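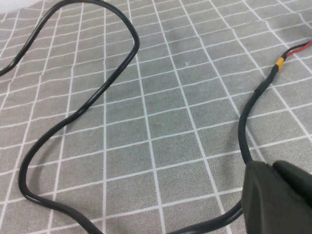

skeptical_spanner

Posted in: Kits and Arms

So I caved and bought the Skovico cable handling kit. Gripper, wrist camera mount, and a license for Nuttall, the software that is supposed to find a cable and pick it up without me babysitting. The listing says "ready in an afternoon." It did not say which afternoon. Mine came in July, after 11 evenings.

Good stuff first. The rubbery fingers are great on round, glossy cable, and a black lead on the gray grid cloth is about as easy as life gets for the camera. Thin wires are another story. Past the point where the cable splits into red and black, Nuttall loses all interest, like a cat shown a spreadsheet.

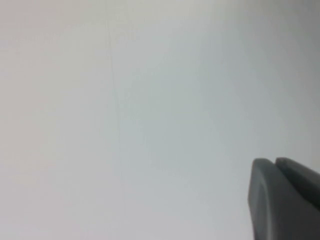 My other gripe is close range. Get the wrist camera right up to a plain pale surface and there's nothing for it to focus on or measure from. The manual's advice is to "provide visual features." I paid 200 extra for the camera bundle, so I'd hoped the features were included.

grommet_dad

That's a you problem, sorry. Any wrist cam goes dumb against a blank surface. Back it off and approach at an angle.

skeptical_spanner

Backed it off. Now it's dumb from farther away.

Clullholm_refugee

Came over from the Grusudham kit and I'd still take the Skovico. The Grusudham fingers were slick plastic and dropped everything I own. Agree on the thin wires though. What firmware?

skeptical_spanner

17. Is there a better one?

Clullholm_refugee

Yes, the one before it.

grommet_dad

17 is fine if you redo the camera calibration after updating. Page 11. Did you?

skeptical_spanner

There's a page 11?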